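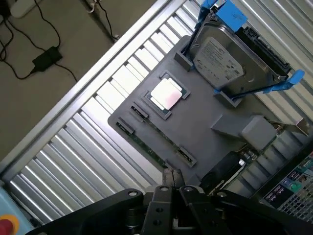

Larndale Parts Tray

If you've ever built or stripped down a desktop PC with the parts spread over three different surfaces, you'll see right away why we like this tray so much. It's a molded gray fixture that keeps the pieces of a build together and standing where you can reach them, and it sits nicely on a slotted aluminum table or any flat bench.

The hard drive spot is the bit we love. A full-size 3.5-inch drive stands upright in it, held by a gray mounting block at either end, and it fits with the drive already in its caddy (we've been using a bright blue plastic one). No more drives lying face down on their labels! You can lift it straight up and take it over to the case.

The processor gets a place of its own, just beside the drive's lower mounting block, so everything is close to hand. Around it are narrow slots for smaller boards and cards. We tend to load the tray the evening before a build, in whatever order the boxes get opened, and then the next day it's all just there.

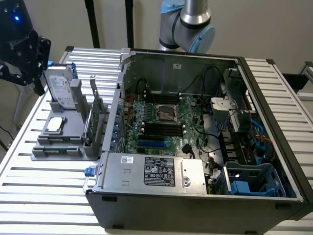

Parts tray beside an open tower case, with the drive and an expansion card standing upright.

We keep ours to the left of the case, with the case lying on its side and the panel off. Lefties may want to swap that around. Tall cards are easiest if you stand them near the edge closest to the case, and you can leave the metal bracket on.

The shallow recesses at the front are good for small square parts. They're a bit open for loose screws, so keep a cup or a magnetic dish handy for those. That's our one real gripe, and we've passed it on to Larndale.

Tanya in our workshop is really Tassanee Sitthichai on the order forms, and she answers all the tray questions. She has used one since November and will happily talk you through which cards fit and which are a squeeze.

Details
Item number: 1161
Color: light gray
Drive size: 3.5-inch
Sold as: tray only (drive, caddy, cards and case not included)
Price: $109
Cleaning: soft brush or a dry cloth

Also from Larndale: the Gresari bench mat and the Mahawong screw dish, which goes very well with this one.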